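Barnero Building, Floors 3 and 4
Pre-Handover Inspection Checklist with Comments
Landlord's agent: Hegarty
Incoming tenant: Drarnura
Inspected by: Domingo Cáceres
Reviewed by: Mekdes Tesfamariam

Status codes: P = pass, C = pass with comment, F = fail, N = not inspected

1. Access and common areas

1.1 Lobby doors, closers and panic hardware: P
1.2 Elevator certificate posted: C. Certificate is current but posted in the management office. Lease exhibit calls for it in the car.
1.3 Stair B handrail, floor 3 to 4: F. Two brackets loose at the upper landing. Tighten or replace before keys are released.
1.4 Corridor clear width: P

2. Life safety

2.1 Exit signs, normal power: P
2.2 Exit signs, battery test: F. Sign at the east end of floor 4 went out during the test. Replace battery and retest.
2.3 Extinguisher tags: P. Last serviced in April.
2.4 Sprinkler heads: C. Paint overspray on one head in room 4.06. Head to be replaced, not cleaned.
2.5 Fire alarm panel: P. No trouble signals.
2.6 Posted occupant load, floor 4: C. Sign reads 100. The Hosia layout drawing shows 66 workstations plus the conference suite. Confirm the combined figure with the architect.

3. Electrical and data

3.1 Panel 4A, 200 amp: C. Directory handwritten and out of date. Circuits 14 through 20 unlabeled.
3.2 Floor boxes: P
3.3 Receptacles within reach of sinks, GFCI trip test: P at kitchenette, F at floor 3 coffee point (did not trip).
3.4 Data room cooling: N. Unit locked out by contractor. Reinspect Saturday. 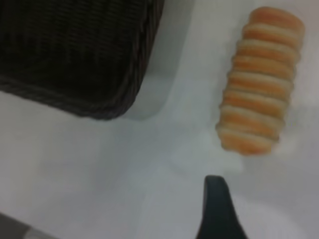 4. Finishes and kitchenette

4.1 Carpet tile: C. Lifted edges outside room 3.02. Hegarty to reglue.
4.2 Ceiling tile: P on floor 3. Stained tile at 4.11; find the source before replacing.
4.3 Kitchenette faucet and shutoffs: P
4.4 Dishwasher drain: C. No high loop. Correct under the plumbing punch list.
4.5 Window blinds: P

5. Keys and closeout

5.1 Access cards: C. 237 issued on the transmittal. Drarnura to sign for the full batch.
5.2 Mechanical room key: F. Not in the key cabinet.
5.3 Operating manuals: N. Not yet received.

Items marked F must be closed before handover. Items marked C may be closed within the period stated in the work letter. Send closeout photos to M. Tesfamariam with the item number in the subject line.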